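Gusard blocks – readme

Small wooden cubes on a tabletop. Picking up, setting down, lining up, stacking. Notes are short, ask if something's missing. 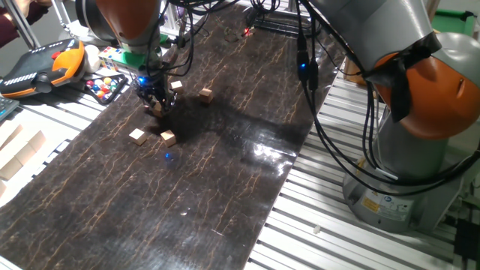 Version 2 of the set. Version 1 had painted blocks and the paint chipped, so we went back to plain unfinished wood. Old painted clips are not in here, don't mix them in.

What's inside
517 clips, one folder per activity
notes.txt – one line per clip, typed by hand
splits.txt – 200 clips held out for testing, leave those alone please

Activities
line: cubes end up in a row, gaps don't matter
pair: two cubes side by side, faces touching
tower: one on top of the other, as high as it goes
scatter: start neat, finish messy
Tower folder is the smallest. More coming in July if there's time.

The cubes
Plain wood, no finish, no letters or numbers. Grain shows, which helps if you want to tell the faces apart. Bought as a bag of 20 from Harner. A few have a rounded corner from being dropped, still in use. Don't wash them, they swell.

The mat
Dark brown with thin orange-tan veins, glossy. Expect glare and reflections, and shadows that look like part of the pattern. Matte mat (Brornik) was tried for a week and cubes slid less, but it curled at the ends. Not used in this version.

Known problems
– notes.txt says "left" and "right" from the typist's chair, not always the viewers side
– some pair clips are filed under line, fixing slowly
– hidden cubes are not marked as hidden, you have to look
– lighting changes between morning and afternoon clips, no correction done

Use
Free for teaching and research. Credit the Gusard blocks set. Please dont repost the test clips seperately.

Sorting and notes: Chalerm Limsakul. Corrections welcome, send the folder name and the clip number.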